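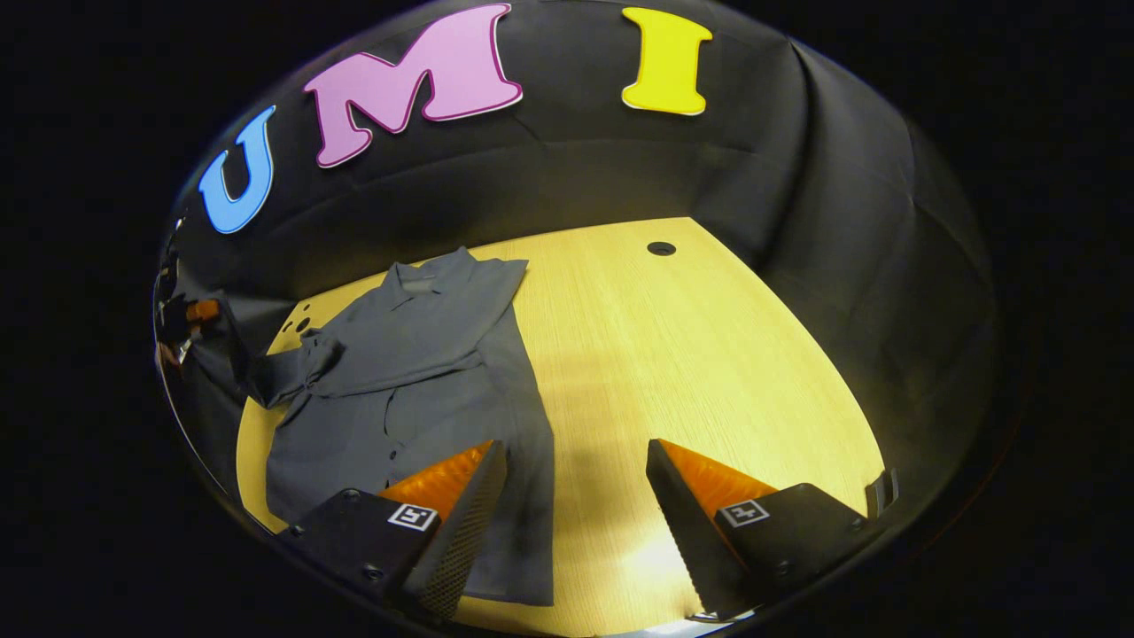

Cut-out letters on black cloth, over a light wooden tabletop.

Opinion > Town Life > Durlow

Print this page | E-mail this article

15/03/2022

Keep the hand-painted shop signs

Durlow council wants every shop on Paiva Street to use the same gray sign by May. The new boards cost $2240 each, and owners get 2 months to order one. I think the plan should be dropped.

Signs help people find their way. My mother can't read small print anymore, but she knows the bakery by its big red letters. Give all 11 shops one typeface and she will have to stop at every door.

The council points to Skevau, where matching signs went up along the harbor. I went there last month and walked past the hardware store twice. It looked tidy — and it looked like an office park.

Some of our signs do need work. A repair grant of $2000 per shop would cover paint and new brackets, and the owners could choose their own colors.

Print this page | E-mail this article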